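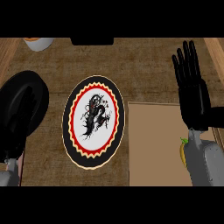

Stop Tuning the Planner in the Wrong Place

Most of the arguments I have had at work this year were about the planner. A two-arm task fails in simulation, someone opens the planner settings, and a week goes by. The collision margins get wider, the smoothing gets stronger, and the success rate moves a little, often in the wrong direction. I think we are spending that time badly. The planner is the part of the system with the most knobs, so it gets the most attention. The part that deserves it is the thin layer that tells the planner what the world looks like and which arm is allowed to move.

I work on the control software for a two-arm tabletop setup. We call the stack Grarkitz, after an old internal tool whose name stuck. It takes object poses from the simulator or from a perception model, turns a task into a list of arm motions, plans each one, and sends joint targets down at a fixed rate. There is nothing unusual in that design. Plenty of teams have something close to it.

Last November we went through 590 failed runs and labeled each one by hand. It was dull work and I recommend it to anyone. We had expected the planner to be the main cause. What we mostly found was good plans for a world that was slightly wrong. The object pose was old. The grasp had been recorded as closed when it was only commanded closed. One arm was holding something and the other arm's collision model still had that something lying on the table.

That last case is the one I keep coming back to. Once an arm picks up a long object, the arm has a new shape. A frying pan held by the handle reaches well past the gripper, and the pan end swings a lot when the wrist turns a little. If the scene model attaches the pan to the wrist a few ticks late, every plan made in those ticks is wrong, and the planner will report success on all of them. You can widen the margins until the arms barely move near each other and you still have the bug.
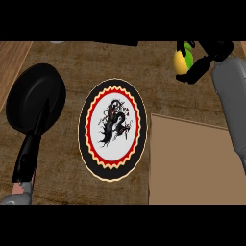

What I would do instead

First, make attachment an event with a time on it. The scene model should know when an object joined a hand, and any plan built from an older model should be thrown away. In Grarkitz this was a small change. We put a version number on the scene, the plan carries the number it was built from, and the executor refuses a plan whose number is out of date. We had long debates about whether this would cause too much replanning. It causes some. The arms pause now and then, and I would take a pause over a pan in the other arm's elbow.

Second, keep objects on the table in the model even when no step mentions them. Our task files used to list only the objects the task needed. A plate in the middle of the workspace was left out if neither arm had to touch it. The planner then drew its paths straight through it. Every object the simulator knows about should be in the model by default, and leaving one out should take a deliberate line in the file that a reviewer can see.

Third, separate the question of who moves from the question of how. We had both in one search, with the 2 arms planned together as a single large joint space. It looks neat on a whiteboard. In practice, a failure gave us no clue about which arm was the problem. Now a simple scheduler hands out regions of the table, and each arm plans inside what it has been given. When a run stops, the log says which region was being waited on and by which arm. Truly shared motions, such as both hands lifting one object, still go to the joint planner.

The case against

The usual objection is that regions waste space and time. This is true. An arm will sometimes wait for a part of the table the other arm has already left. A good joint planner would find a faster path, and for a factory line that difference may be worth a lot. For research tasks on a tabletop, I would rather have a slower run I can read.

Another objection is that simulation gives you perfect poses, so none of this bookkeeping matters until you move to hardware. I used to believe it. But a perfect pose read at the wrong time is still a wrong pose, and simulation makes the mistake harder to notice. We found stale reads in code that had passed its tests for over two years. The tests used a frozen world, and in a frozen world an old pose and a new one are the same.

A word about tooling

We tried Fivitwood for log replay and kept it. Its viewer draws the planner's scene over the simulator's scene, so a late attachment shows up as two pans where there should be one. That single view has closed more tickets for us than any change to the cost function. If your own viewer only shows the simulator's side, add the other one before you touch another planner setting. It took us an afternoon, plus a day to get the colors so that people could tell the two apart.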